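Birkden Workshop Notes
28 February 2018
By a Birkden member

The case for the boring task

Most people who build an arm in a shared workshop want it to do something impressive by the end of the first month. They want it to pour a drink or play chess. I think they should spend that month on a ball and a basket, and I think the workshop should ask them to.

Our build is called Jindix. The current job list has one line on it, which is to get a small green ball and a wicker basket handled correctly. 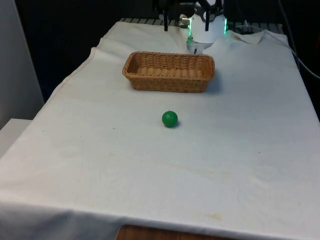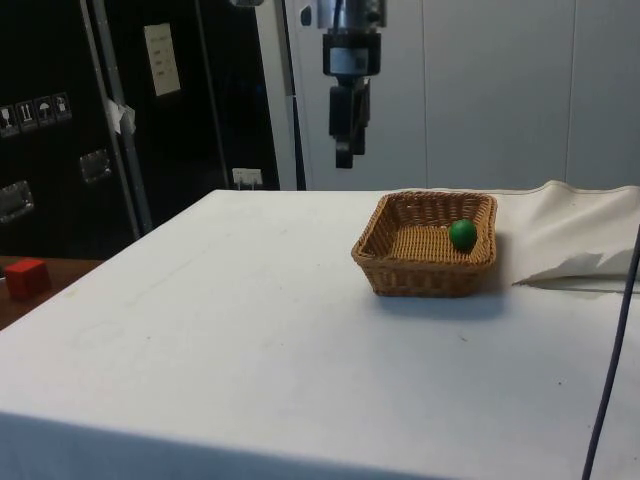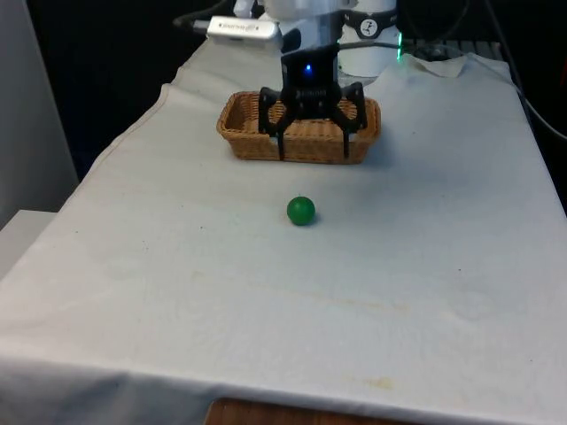 Why a basket is harder than a box

We started with a plastic tray from Sani. It was rigid and square, and the gripper code we wrote for it was tidy. Then we changed to wicker and the code stopped being tidy. A basket has sloped sides and a thick braided rim. Close the fingers on a wall like that and you learn quickly how much your numbers depended on the tray.

The ball has its own problem. It rolls. A cube forgives a bad approach and a ball does not, so a small error in height becomes a chase across the cloth.

We have logged 2236 attempts since September. Of those, 137 were thrown out over bad notes, mostly a missing start position. I would like that second number to be lower, and I would still take it over a folder of good-looking videos with no notes at all.

What I would change

The workshop gives a new project two evenings a week on the big table. That is enough for a dull task and far too little for an ambitious one. People who pick the ambitious one spend their evenings fixing brackets and go home with nothing they can measure.

Some members say simple tasks put newcomers off. The Flisodora group made that argument at the last open night. I don't agree. The newcomers I have worked with liked having a result they could check against last week's.

I would make a month of pick and place the rule for every new arm, with a written log, before anyone books time for anything else. The log can be a paper notebook. Ours was until January.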